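About Prarka

Prarka runs programming contests for schools and universities. It sets the problems, writes the test data and operates the judging system on the day. Work started in Itton as an evening problem group, and the office is still there. Consuelo Lozano leads problem setting and has the final say on whether a task is used.

How a problem is made

Each task starts as a one-page statement with input limits and a sample. Two setters then solve it separately, in different languages, without seeing each other's code. If their outputs differ on any test, the statement goes back to its author. A typical task in geometry or graph theory has 100 test files. Tolerances for floating-point answers are fixed before testing starts -- they are not changed afterwards.

Time limits are set from the slowest accepted reference solution and then doubled. 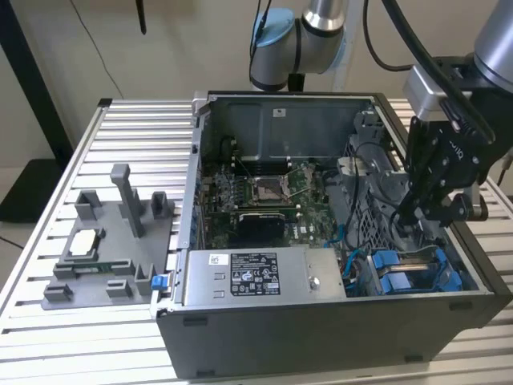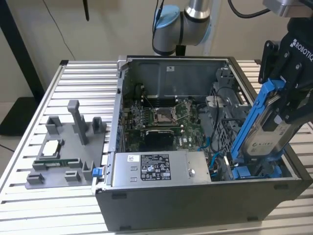 Both pictures: open desktop tower with an empty CPU socket.

Narik, the judge

Submissions are compiled and run by Narik, our own judging software. It runs each program in a separate process with fixed memory, no network access and one core. Results are returned as accepted, wrong answer, time limit or run-time error. Narik handles 900 submissions an hour on the present set-up.

Contests

The main event is the Serrano Round, for teams of three. It lasts 6 hours and has 8 problems, ordered by title and not by difficulty. Ties are broken by total penalty time. Statements and test data are released after the appeals period -- reference solutions follow once the setters have tidied them.

Schools wishing to host a site should write to the Itton office.

Page last revised September 2025.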